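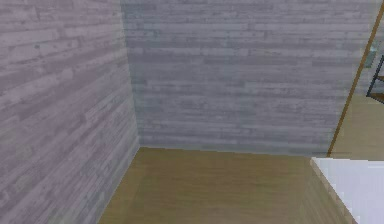 Setting up the room camera in the Mfinanga cell

This page covers placing, locking and checking the fixed room camera in the simulated Mfinanga cell, the one used for arm work at the white-topped counter. It assumes the Kilby simulator is installed and the Stusley scene files are in your project folder. Wrist camera setup is on its own page.

The room camera is aimed into the corner opposite the doorway side. The corner has most of the features needed to check a camera pose: a vertical seam between two walls, a straight line where the back wall meets the floor, a brown door frame and the wooden edge of the white top. Do the checks in order. A wrong pitch looks a lot like a wrong height until the seam has been dealt with.

What you need

Kilby with the scene editor enabled
The Stusley room file and its texture folder
The Tradora arm model, not yet added to the scene
Write access to the cell configuration

Part 1: Load the room

1. Open the room file by itself. Leave the arm, the gripper and all task objects unloaded. The Tradora model starts in its stow pose, and on some counter placements the forearm covers the line you need in step 7.

2. Let the scene run for 700 steps before you touch the camera. The counter and the shelf unit in the next room are loaded as movable bodies and drop a very small distance at start. A pose taken before they settle will be off at the counter edge and correct everywhere else.

3. Pause the simulation. Set both to fixed.

4. Confirm that the wall texture has loaded. The walls should show pale gray planks with visible seams and knots, in staggered rows. If a wall comes up in one flat color, the texture path is wrong. Fix it now. The plank seams are used later, and a plain wall gives you nothing to line up against.

There is no baseboard in this room. The planks run straight down to the floor. If you see a strip at the base of the wall, you have an older room file and the wall height will not match the rest of this page.

Part 2: Place the camera

5. Create a fixed camera and attach it to the world, not to the counter. A camera parented to the counter moves whenever someone adjusts the counter height, and the saved pose no longer means anything.

6. Set roll first. Watch the seam where the left and back walls meet and adjust until it stands vertical. The plank lines on the left wall slant down toward the corner because that wall is seen at a steep angle. Ignore them at this stage. Only the back wall planks should run close to horizontal.

7. Set yaw. The white top belongs in the lower right, with its wooden edge angling down toward the bottom. Keep the door frame in view on the right as well. Turning further left loses the frame, and turning further right gives the next room more of the picture than the cell needs.

8. Set pitch. Bring the line between the back wall and the floor slightly above the middle of the view. Most of the floor the arm can reach from the counter is then below it.

9. Go back and check roll again. Changing pitch after roll usually shifts it a little. Repeat steps 6 to 8 until nothing needs moving.

10. Lock the camera and save the pose to the cell configuration under the name the recorder expects. The recorder does not warn you about a missing name - it falls back to the default camera and keeps going.
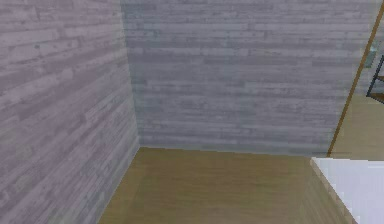 Part 3: Check the view

11. Restart the scene from the saved configuration. Do not check the pose in the session where you set it, where unsaved editor changes are still active.

12. Run the settle period again and save a still. Compare it with the reference still for your cell, in this order: corner seam, wall and floor line, door frame, wooden edge of the white top. The allowed difference in camera position is 2 mm. Most errors show at the wooden edge first, as it is the closest feature to the camera.

13. Look at the floor. The open area between the walls and the counter should be clear of objects. Anything lying there was left in the scene file by an earlier task and has to be deleted in the editor, then saved. Clearing it at run time does not last past the next reset.

14. Look through the doorway. Part of the dark metal shelf frame shows near the right side, along with a small gray-green item. Both look soft at this distance. Do not use either one for alignment.

15. Add the Tradora arm and run the slow joint sweep. Save one still for every 15 frames and confirm that the background features stay put for the whole sweep. If they move, the camera has been attached to the wrong parent. Return to step 5.

Common faults

Jagged edges on the wooden rim or the door frame. This is render quality and does not affect the pose. Raise the sampling setting if the stills are going to a model that is sensitive to it. Expect slower recording.

Back wall planks slope but the corner seam is vertical. The yaw is off, or the room file has been rotated. Check the room rotation before changing the camera. It should be zero on all axes.

View is correct until the first reset, then jumps. The pose was saved to the session and never written to the configuration. Repeat step 10.

Shelf frame missing. The adjoining room is a separate asset and can fail to load without an error. Reload it, then run the settle period again.

Upkeep

Repeat Part 3 after any change to the room file, the counter or the simulator version. Scene files saved before Kilby 17 store camera angles in a different order and must be converted first. Opening an old file and saving it does not convert it. Use the converter in the Stusley tools folder, keep the original, and record the new pose in the cell log with the name of the room file it belongs to.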